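Kit pince Trundham – ma fiche de contrôle avant prise en main

J'ai reçu le kit Trundham (pince, deux jeux de doigts, caméra de poignet) chez Saleck en septembre et je l'ai passé à la même grille que les autres. Je laisse mes remarques sous chaque point, piochez dedans si vous hésitez à l'acheter !

1. Plan de travail et ouverture
Table dégagée autour de la zone de prise : OK
Doigts ouverts, rien entre les deux : OK
Éclairage régulier, pas d'ombre dure : OK
Commentaire : j'ouvre toujours la pince avant de mettre les servomoteurs en couple, une vieille habitude prise chez Tarkdale. Avec les doigts noirs, la vue de la caméra reste bien lisible sur fond blanc, et un repère bleu posé à plat à droite se détache tout de suite. Les coussinets striés me plaisent beaucoup, il faudra voir comment ils vieillissent.

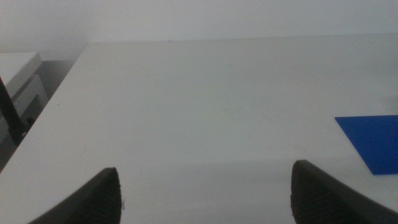

2. Fixations et câbles
Vis de bride serrées : OK après reprise
Câble de la caméra attaché au bras : à revoir
Connecteur verrouillé : OK
Commentaire : deux vis de la bride n'étaient pas à fond à la livraison. Pas dramatique, mais sur un kit vendu prêt à monter ça m'agace un peu. Mỹ Hứa a eu la même chose sur le sien, elle met maintenant une goutte de frein-filet faible et n'y touche plus. Pour le câble, le collier fourni est trop court – j'en ai commandé un autre.

3. Doigts imprimés (jeu blanc)
Pas de fissure à la base : OK
Barreaux intacts, aucun fil d'impression : OK
Repères de couleur lisibles : passable
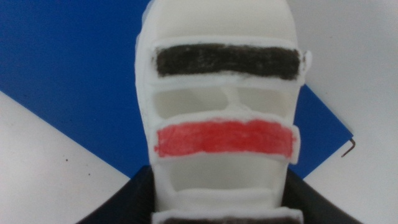
Le jeu blanc est vendu en option, et c'est lui qui m'a fait choisir Trundham plutôt que le modèle de chez Khổng. La structure ajourée est censée plier un peu autour de l'objet, ce que j'ai surtout envie de vérifier sur des pièces molles. Côté contrôle, je passe l'ongle dans chaque fente et je regarde la petite nervure verticale qui relie les barreaux, c'est là que je guette la casse. Le noir et le rouge des barreaux ont l'air posés au feutre, avec des stries et des zones plus pâles dans le rouge : ça va pour se repérer à l'écran, j'aurais aimé plus net. Ruaridh Dunbar me conseille un vernis mat par-dessus, je n'ai pas encore essayé.

4. Arrêt et limites
Arrêt d'urgence accessible de la main gauche : OK
Arrêt testé bras en mouvement, 5 fois : OK
Limite de force réglée avant tout objet fragile : OK
Commentaire : la notice passe trop vite là-dessus. Elle donne une valeur de départ de 700 dans le logiciel, sans unité, bravo ! Je suis descendue nettement plus bas pour les objets souples et je remonte par petits pas.

5. Objet d'essai et entourage
Objet léger, sans arête coupante : OK
Rien qui puisse s'accrocher dans la course du bras : à surveiller
Lumière du jour prise en compte : à surveiller
Commentaire : pour l'approche, je prends un petit objet clair avec des bandes contrastées, c'est parfait pour juger la mise au point. Côté fenêtre je garde mes distances, les cordons et les chaînettes de store sont exactement le genre de truc qu'un doigt ouvert attrape au passage.
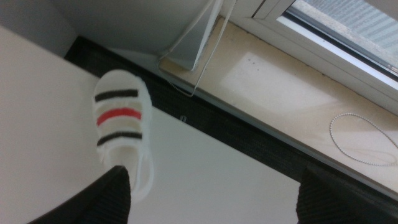
Point 5 – sandale blanche à bandes noires et rouge, doigts écartés, chaînette sur l'appui de fenêtre.

Bilan : accepté avec 2 réserves, le collier de câble et le marquage des doigts blancs. Je refais la fiche au prochain changement de coussinets.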